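Skevier Publishes Gripper Safety Rules, Says Voluntary Labels Fall Short

Skevier, the testing cooperative, on Friday released its own rules for gripping tools used in rooms where people come and go, and said it will stop accepting the "people-safe" labels that suppliers award themselves.

The rules run to six pages. They ask for a stated limit on closing force, a test of at least 100 grips on each type of object, and a written record of every drop.

"We read three supplier guidelines before writing ours, and none of them said who does the checking," said Vaida Vasiliauskas, head of testing at Skevier. "A promise with no inspector is advertising."

Vasiliauskas said she has doubts about her own document too. A container that holds its shape tells a tester very little about a finger caught in the same place, and the rules give no figure for that yet – the working group could not agree on one.

Iltusix and Texier have signed up to the rules. Henia has declined, calling the drop record too much paperwork.
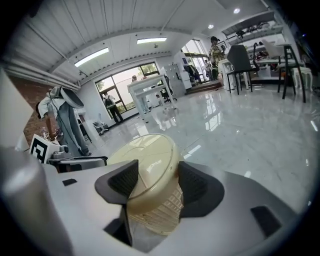 Rūta Ots, who edits the rules, said a revised draft will go out in February, and that any member who has not filed a single drop record by then should expect a phone call.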